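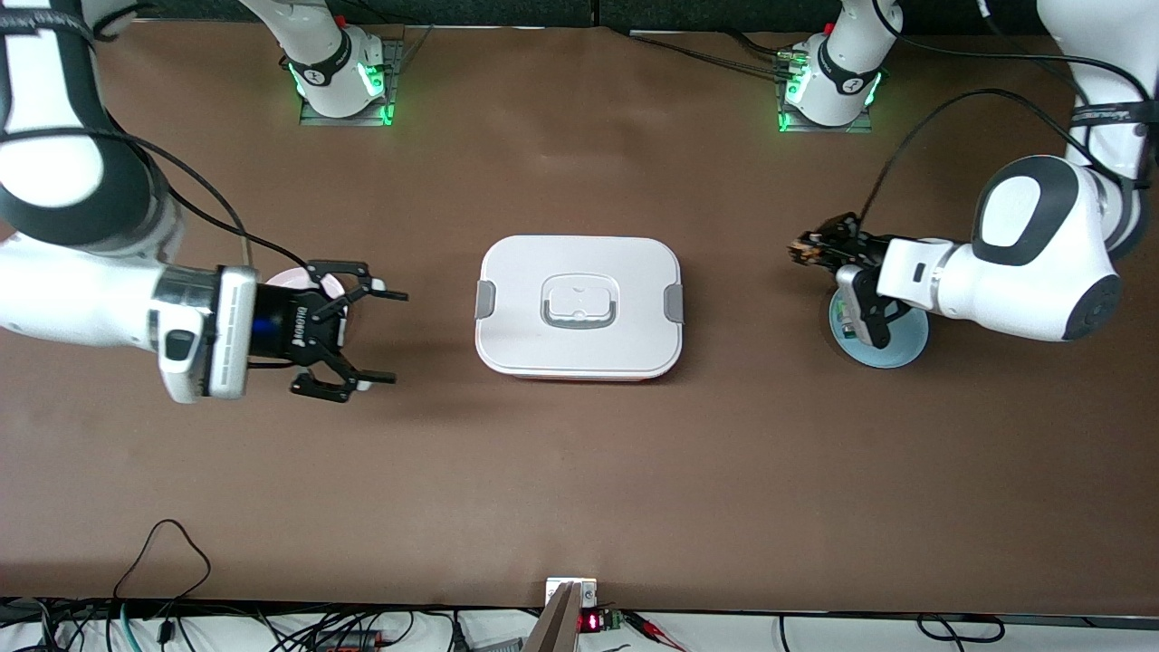 Asked by Modupe Iyamu, 2026-04-22

I've fallen for these lunch boxes with a clip at each short end and a handle sunk into the lid! Mine is the white-lidded one with a bit of orange-red showing at the rim, and it goes everywhere with me. Trouble is, after a curry the lid still smells, even when it's been through a full wash. Any tricks? And do you undo both clips together or one then the other? My daughter and I disagree.

Kayode Oyewole
Love a clip box, I've got five of them! Take the lid off and spread a paste of bicarb and water over the inside, leave it for 8 hours, then rinse and dry it in the sun if we get any. Check whether yours has a rubber seal too. If it lifts out, wash it separately, as curry loves to hide under there. Store the box with the lid off. As for the clips, I do both at once, thumbs under, and hold the box down with my fingers. Works a treat with soup, though go slowly!

bekholm_baker
One then the other. I did both at once last July and wore the rice.

claneo9
No idea about the smell but I just keep one box for curry and one for cake. Lovely colour by the way!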